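The White Table

When Kerubo Nzioka came to Brirndale, she had one suitcase and a loaf wrapped in foil. The loaf was from her aunt. It was heavy, made with dates and black tea, and the aunt had told her to keep it until she had a table of her own.

"A borrowed table does not count," the aunt said. "A table in a hotel does not count also."

Kerubo was 30 years old and she did not argue with her aunt. She put the loaf in the freezer of the boarding house on Athumani Street and wrote her name on the shelf with a pencil. Every evening she walked home from the office of Nestard, where she checked delivery papers, and she looked in the windows of the shops that sold furniture. All the tables were too big or too dear.

In July she rented two rooms above a shoe repair. The first room had a sink, a stove and one window. The rent was 744 a month, and after she paid it she had little left for furniture. She ate standing up for three weeks. Her neighbor, a quiet man who came from Ploda many years ago, saw her one time through the open door with the plate in her hand.

"You have no table," he said.

"Not yet," said Kerubo.

The next morning there was a table on the landing. It was white, with a thin brown line that went in a curve over one side, like a river on a map. She knocked at his door to ask the price. He said it had no price, it was his wife's, and she had rolled dough on it for half her life. Kerubo asked if it was then a borrowed table. He thought about this for some time.

"No," he said. "I am giving it. You can sign a paper if you like papers."

So she wrote a paper, because she did like papers, and both of them signed it.

She washed the table with soap, and then with vinegar, but the line stayed and the small specks near it stayed too. By the second evening she had stopped wanting them to go away. She followed the line with her finger and gave names to the places along it. The village was here, the bus station was there, and where the line turned was the town where she had missed her train – 3,137 steps from the station to the nearest bed, she had counted them in the dark to stay calm.

Then she took the loaf from her bag. The foil had become full of creases from the freezer and the journey across town. She found the baking tin, the one with the black inside and the pale rim, and set it down lengthwise.

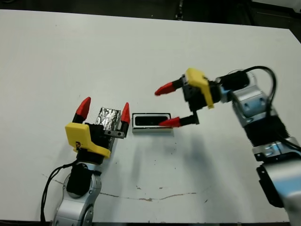

Her aunt always warmed the bread in a tin, never on a plate, and never without its foil. A low oven, and patience. Kerubo was good at the first thing. She opened the oven door four times to look, and each time the smell of dates was a little stronger in the room.

When it was ready, she went out to the landing and knocked. The neighbor came in his slippers, bringing his own chair, for she had only one. They sat on the two sides of the brown line. He looked at it and put his hand flat on the wood of his chair, and then on the table.

"She burned her first bread on this," he said. "We ate it anyway."

Kerubo cut the loaf and gave him the end piece, which in her family is the best one. He asked what was in it. She told him about the dates, and the tea, and then, as he was still listening, about the aunt.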